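Is the Singer Really Singing?

You're at a concert. The singer jumps, spins, runs up a ramp and never misses a note. Should you believe your ears? Maybe. Let's check.

Many bands play along with something called a backing track. It's music recorded earlier and played through the speakers during the show. Sometimes it's only a tambourine or some strings. Sometimes it's the whole chorus, with the singer's own voice on it.

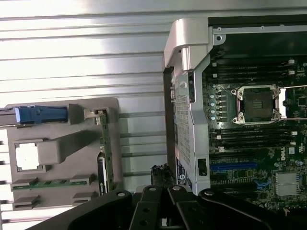

Hyun-seo Sun wrote in to say that a backing track is no worse than a drum machine, and that a band with four members can't bring 30 violin players on a bus. Fair enough. But then the poster shouldn't promise "100 percent live," should it?

Grown-ups will tell you they can always spot a fake. I doubt it. I once stood in a hall with 600 people while the band Lustden played, and everyone near me swore it was all live. The drummer dropped a stick in the third song. The drums kept going.
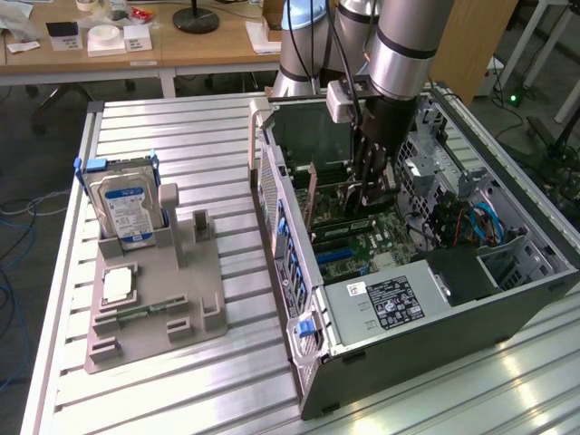

Photo: Ngọc Lương

So what can you look for? Listen for breathing. A person who is dancing hard should puff a little between lines. Watch what happens when the microphone moves away from the mouth – the voice should get quieter. And notice the mistakes. A wrong word or a cracked note is a pretty good clue that someone is singing.

None of these clues is proof. Sound crews can fix a wobbly note while it's being sung, and a few singers really are that fit. If you want to be surer, go hear the school choir on Wednesday and sit in the front row.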